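Prarthorpe Toy Library: second progress report to the Nordin Fund
January 10, 2019

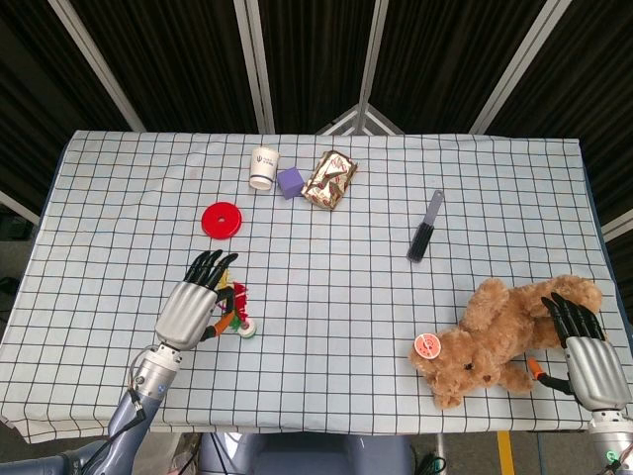
A small toy on the checked tablecloth, Prarthorpe.

You asked for candour in these reports, which may have been rash.

The grant was for 12 months, to lend toys to families in Prarthorpe and the villages out towards Estbridge. We are halfway through. There are 300 toys in the catalogue and 30 of them are jigsaws, a proportion I would not defend. People are very generous with jigsaws. Rin Shibata has now put every one of them together on her own dining table, and those with a piece missing are marked as such on the lid. They go out just as often as the others.

Lending was slow until we moved the opening hours. We had settled on mid-morning, when the under-fives of Prarthorpe are asleep and their parents would like to be. Since we shifted to the end of the school day there has been a queue, mostly of older brothers and sisters who want the marble run. We own one marble run. Yuto Sasaki keeps the waiting list and has been offered sweets.

Spending to date is £2695. Shelving came in under budget and cleaning supplies did not. The catalogue software from Umico works well, apart from its habit of sending overdue notices in capitals. Two families brought everything back at once and apologised. We have found the setting and turned it off, with some regret on Genji Koyama's part.

The Estbridge round has not started. The village hall had double-booked us with a choir, and the choir was there first and is louder. Kumiko Kamata has been offered the chapel room instead and will look at it this month — if the stairs are as steep as we hear, we shall need to think again about the ride-on tractors.

Still to do before June: replace the worn-out labels, run the repair morning we promised you, and buy a second marble run. The last of these was not in the original budget. We would like to move the unspent shelving money across to cover it, and would be glad of your agreement in writing.

Minoru Murakami
Prarthorpe Toy Library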